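About Fudia

8 Nov 2020
By Fiorella Vitale

My brother Evaristo likes to tell people that we started this company because of a drawer. He was trying to fit a new runner in our mother's kitchen in Cusavdale, lying on his back with a torch in his teeth, and he said that if a person found it this hard to explain what their own hands were doing, it was no wonder machines made such a mess of it. I was holding the screws at the time. I remember saying something unhelpful. But we kept coming back to the idea over the following winter, and by January we had a name, a bank account and the use of two rooms above a shop that sold curtain fabric.

We are still in those two rooms, plus a third across the landing, and we are still doing what we set out to do, which is to collect good examples for robots to learn from. People sometimes assume we build the robots. We don't, and I am glad of it, having seen the state of Evaristo's toolbox. Other people build them, and other people again write the learning software. What they come to us for is the patient part in between: someone showing an arm how to take hold of a handle or slide something along or set one piece down beside another, over and over, with enough small differences each time that the machine picks up the idea of the job and can manage when things have moved a little.

How we work

Nearly everything begins in simulation. A job comes in, we talk it through with the customer (usually for longer than they expected, and usually with biscuits), and then Benedetta Melis builds it as a little world on the computer. She was a stage designer before she came to us and she still calls the first version the set. The set might be a worktop and a cupboard, or a tray of parts, or a few plain shapes against a wall. She is quite firm about keeping things simple at the start. Fancy surfaces can wait. What she wants to know first is whether the pieces are the right size for the hand, whether they move as they should, and whether the person at the controls can see what they need to see.

Then one of our demonstrators sits down and does the job. We have a small hand controller for each desk, and the movements of the demonstrator's wrist and fingers become the movements of the arm on the screen. One go from start to finish is what we call a run. Every run is saved with the position of the arm, the opening of the fingers and the views from the cameras in the set, all lined up in time, so that whoever trains on it later can match what was seen with what was done.

A full order for a single task is usually 800 runs. That sounds like a great many, and on a wet afternoon it feels like it too, but you do get into a rhythm. Between runs the set rearranges itself a little: a piece shifts, the arm starts from a different height, the light comes from the other side. The demonstrator never gets quite the same problem twice, and neither does the learner at the other end.

Our largest piece of work so far, which we called Trikard, came to 3830 runs across several tasks and took us through most of a spring and summer. I won't pretend we planned it to be that size. It began as an order for 2000 and grew, as the customer found more things they wanted the arm to learn, and we were very happy to be asked. We learned a lot from it, mainly about chairs. We have much better chairs now!

What we throw away, and what we keep

Gualtiero Fabbri looks after checking. He was a proofreader at a newspaper for most of his working life, and when he answered our advertisement I wasn't at all sure what he would make of it, but the work turned out to suit him down to the ground. He watches runs back at his own pace with a mug beside him and marks each one as keep, mend or drop. A run is dropped if the arm passes through something it shouldn't, or if the record has a gap in it, or if the demonstrator has plainly lost their way. A run is mended when the only trouble is a bit of dawdling at either end, which can be trimmed off.

There is a fourth pile as well, and this is the one we argue over at lunch. Sometimes a demonstrator misses their hold, backs off, lines up again and gets it second time. In our first months we threw all of those out as untidy. Then a customer asked very politely whether we had any, because their arm was lovely to watch until the first thing went wrong and after that it had no notion what to do. Of course it hadn't. We had only ever shown it people getting things right. So now we keep the recoveries, label them as such, and on most orders we ask for 65 of them on purpose.

Gualtiero would also like me to mention his notes. Each set of runs goes out with a plain written account of how it was made: who demonstrated, what was varied and by how much, what was dropped and why, and anything odd that we noticed and couldn't explain. He writes these himself and they are a good read, in their way. Customers have told us they open the notes before they open the data.

Choosing the views

I should say something about cameras, as it is the question we get most from visitors. A set can have as many as we like, which is one of the joys of working on a computer, and Benedetta usually tries several before she settles. One stands well back and takes in the whole arm. Another looks on from the side. And there is nearly always one close in by the gripper, looking out past the fingers, which new demonstrators find very strange for the first day and then don't like to be without.
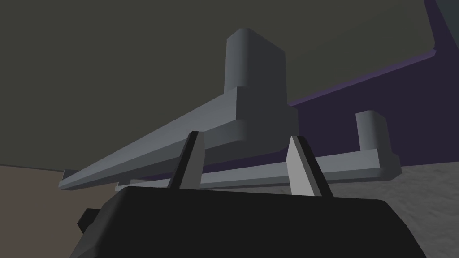
It was Mélanie Fraser who talked us into giving that close view more room on the demonstrator's screen. She joined us as a trainee and now teaches all the new starters, and her argument was that people ought to be working from much the same view the learner will have. If you can only tell the fingers are lined up by peeking at the wide camera, she said, then you are using knowledge the arm may never be given. We tried it her way on a small order called Greco. The demonstrators grumbled for a week — I was one of them — and then we found that our runs had become slower but a good deal steadier, with less of the last-minute swerving that Gualtiero used to circle in red.

Mélanie's training takes a fortnight. New people spend the first few days on plain blocky shapes and nothing else, opening and closing the fingers, coming in from above and from the side, learning where the gripper is in relation to the thing in front of it. After that they move on to real orders, with someone beside them. She doesn't mind in the least if you have never touched a computer game. Some of our steadiest hands came from dressmaking and cake decorating, and one from tuning pianos.

Who we work for

Mostly small robot makers and university groups, with the odd larger firm that wants something particular. We are happy to take on a modest first order so that you can see whether our way of doing things suits you. We will also tell you if we think a job isn't ready for us. If the task can't be described clearly by the people who want it done, we would sooner spend an afternoon with you working that out than send you a great heap of runs that point in different directions.

We don't sell one customer's runs to another. Our demonstrators are all employed by us, on proper contracts, and they take a break every hour whether they want one or not (Evaristo is the worst offender and has to be fetched).

Coming to see us

Visitors are welcome, and so are schools, though we can only fit a small group up the stairs at a time and it is best to write first. You can have a go at the controls. Ask for Mélanie if you want to be taught properly, or for me if you'd like tea and a long version of everything you have just read. The door is the green one beside the fabric shop, and the bell needs a firm push.

Comments

Ottoline: We brought our sixth form over last term and they are still talking about it. Two of them now want to do this for a living. Thank you for being so patient with the one who kept knocking everything over.

R. Pask: Do you keep the dropped runs anywhere, or are they gone for good? We'd find the gaps and collisions useful for testing our own checker.

Fiorella Vitale: They're kept until the order is signed off, and longer if the customer asks. Drop us a line and Gualtiero will talk to you about it, at length I should think.

Hettie M.: Do you take on part-timers? I'm a retired sign writer with a steady hand and free mornings.

Mélanie Fraser: Yes we do, and mornings are exactly when we're short. Please write in!

Last updated: January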